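Kevdale Makerspace — Equipment Review Group
Minutes of the meeting held Sunday, July 3, 2022

Present: Agnese Mockus (chair), Hatem Abdelaziz, Ciarán Quinlan, Đạt Hứa (minutes)
By phone: Takeshi Nishimura, for items 1 to 4
Apologies: none

1. Minutes of the last meeting

Approved with one correction. The Sosurton quote was for the arm and the software together. The earlier minutes gave it as the arm only.

2. Purpose

Agnese restated what we are deciding. The group has been asked to recommend whether Kevdale should take the Wokgate arm training package for the fall classes. The package is a simulator license, a set of ready-made lessons, and an option to rent one physical arm later. We have been on the free trial since the spring. The trial closes at the end of the month and the vendor wants an answer before then.

3. Cost

The yearly license is $2000 for up to 6 seats. Extra seats are $97 each. Hatem asked if seats can be moved between members during the year. Takeshi, who handled the calls with the vendor, said yes, with a day's notice by email. The rental arm is priced separately and was left out of the discussion today.

Ciarán pointed out that the Hosoda kit we looked at in December costs less to start with but has no simulator, so each student would need time on the hardware. Agnese asked that this be noted without reopening the Hosoda question.

4. Trial report

Hatem gave the report. He and Đạt worked through the beginner lessons and most of the second set, using the two desktop machines in the back office. Installation took most of an evening on the older machine — the graphics driver had to be updated first. After that it ran without crashing. The lessons are short and the written instructions are clear. Two of them refer to menu items that have been renamed in the current version. Hatem has reported both to the vendor and has had a reply on one.
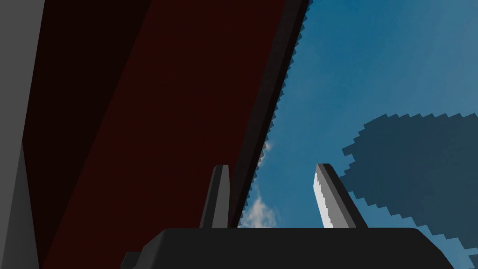
The wrist view was the part of the simulator that took up most of the discussion. Students need it for the reaching lessons, and the vendor lists it as a main feature. Hatem's concern is picture quality at the default settings. The dark strip along the edge of the maroon panel comes out as a row of small steps against the sky, and the bright face of the right-hand finger has the same kind of outline. Ciarán said a beginner could live with that, and that he cared more about the two fingers being easy to tell from what is behind them. The left one is dark charcoal and he would like a lighter color to be available when it is over a dark surface. Takeshi will ask if the gripper color can be changed. He will also ask which setting controls edge smoothing, as the manual gives two different names for it.

Đạt raised the large slate blue patch behind the right finger. None of the lesson notes mention it. It may be part of the background or it may be a drawing fault, and the group did not settle which. To be sent to the vendor with the other questions.

Hatem added that progress is saved on the local machine only. A student who moves to another computer starts the lesson again. Agnese said this would be a real nuisance on class nights, when people sit wherever there is a seat. Takeshi believes shared progress is planned but has nothing in writing.

Takeshi left the call at the end of this item.

5. Fit with the fall classes

Ciarán has drafted an outline of the beginner course using the Wokgate lessons in their present order. He thinks the first four evenings work as they are. The fifth jumps to path planning too early and he would put an extra practice night before it. The draft is in the shared folder and comments should go to him directly.

Hatem asked about charging for the course. Nearly 100 people signed the interest sheet at the open house, but it did not mention a fee. Agnese will ask the board what they had in mind before we advertise anything.

6. Recommendation

Agreed to recommend one year of the basic license with no extra seats, on condition that the vendor answers the wrist view questions in writing first. Ciarán asked that his preference for a shorter term be recorded. The vendor does not list one, but Takeshi will ask.

The rental arm is to be looked at again after the first course has run.

7. Actions

Takeshi — send the vendor the questions on gripper color, edge smoothing, the blue patch, saved progress and a shorter term.
Hatem — follow up on the second renamed menu item. Remove the trial from the older desktop once it ends.
Ciarán — revise the course outline with the extra practice night.
Agnese — speak to the board about the fee.
Đạt — circulate these minutes and book the back office for the next meeting.

8. Any other business

The back office projector remote is missing again. If you have it, please return it to the drawer.

Next meeting to be arranged by email once the vendor has replied.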